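Grip drift (tabletop arms)

From the Tastow open reference on workshop automation

Grip drift, also called creeping zero or (at Valton) "the slow miss", is a fault in robot arms with two-finger grippers. The arm goes where it was told, near enough, but the point between the fingers is no longer where the controller thinks it is. The error grows over a run. Each pick is a little further off than the last, until a finger lands on top of the object or misses it altogether.

Not the same as a dropped part, which is a force problem. Not the same as a camera fault either, though the two are often mixed up and the wrong thing gets replaced.

Background

The name comes from the Ploreck bench trials, a set of simple pick and place tasks run on a taped table. Soft cubes, plates, a sponge. Nothing heavy. The tape grid lets an operator read off a position by eye and compare it with the logged one. Trials began in July and the fault was written up on 18th March by Taha Metwally, whose note is still the usual starting point. 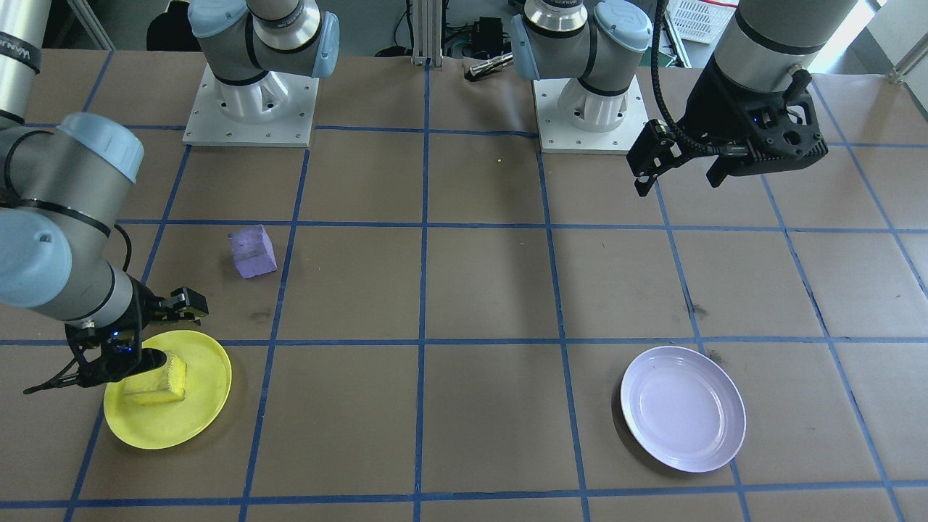
Sponge and plate task on the taped grid, two arms.

Metwally's note describes a run of 180 picks. The first 60 were clean. After that the fingers closed off centre, always to the same side, and by the end the error was almost 5 mm. No alarm was raised at any point. The controller had no reason to raise one - every joint was reporting the angle it had been asked for.

Causes

Three are generally accepted. More than one can be present.

Loose finger screws. By far the commonest. The finger shifts on its mount each time it touches the table and doesn't come all the way back. Soft objects hide this, as foam and sponge give way and the pick still succeeds.

Cable drag. A cable that is too short, or clipped in the wrong place, pulls at the wrist in certain poses. The error then depends on where on the table the arm is reaching, so a plot of misses looks lopsided. Near cells fine, far cells bad.

Lost zero after a stop. If an emergency stop is pressed while the arm is moving fast, some older controllers restart with one joint out by a small amount. Usualy the wrist. Re-zeroing clears it, but the fault is easy to miss because the arm looks normal at rest.

Warm-up of the joints was put forward as a fourth cause. Evidence is thin. The Nouri group ran cold and warm starts and found no clear difference, though they only had 2 arms to test.

Detection

Hard to see from the side. A side or overhead view shows the gripper in about the right place, and at that distance a few millimetres is nothing. Plates are poor test objects for the same reason, wide rim, plenty of room for error.
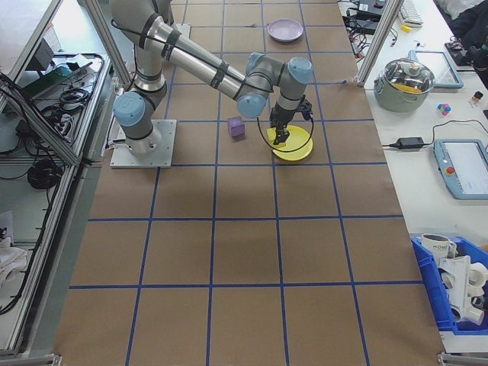

Safety

Grip drift is mostly a nuisance, but there are two hazards worth recording.

First, pressing. A finger that comes down on a rim or on the bench itself keeps pushing until the force limit trips. If the limit has been set high to stop nuisance trips, the finger may bend or a plate may crack. Pieces can travel.

Second, hands. Operators who see a near miss tend to reach in and nudge the object over. This is the cause of most reported injuries with this fault, all minor, pinched fingers in the main. The arm should be stopped and the stop confirmed at the pendant before anyone reaches onto the table. Pausing the program is not enough. On a shared bench both arms must be stopped, including the one that is'nt misbehaving.

Correction

Stop the arm. Check the finger screws, tighten to the maker's figure. Free the cable and move the wrist through its full range by hand to feel for pull. Re-zero. Then repeat the centring test on one foam cube: open the fingers, lower them to either side, compare the gaps by wrist camera before closing. Turn the wrist half a turn and compare again. If the larger gap changes sides with the wrist, the fault is in the fingers. If it stays on the same side of the cube, look at the arm.

Do not correct drift by adding an offset in the program. It works for an hour or so, then the screws move again and there are two errors instead of one.
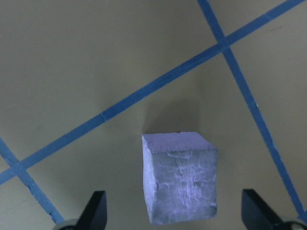 Jinfeng Yu disputes the order given here, arguing that the cable should be checked before the screws, as tightening a finger while the wrist is under pull only fixes it in the wrong place. Yu's version of the procedure starts with the arm parked and the cable unclipped, and leaves the screws until last. The Valton bench sheet now follows it. Metwally's does not.

See also: backlash; force limit; tool centre point; wrist camera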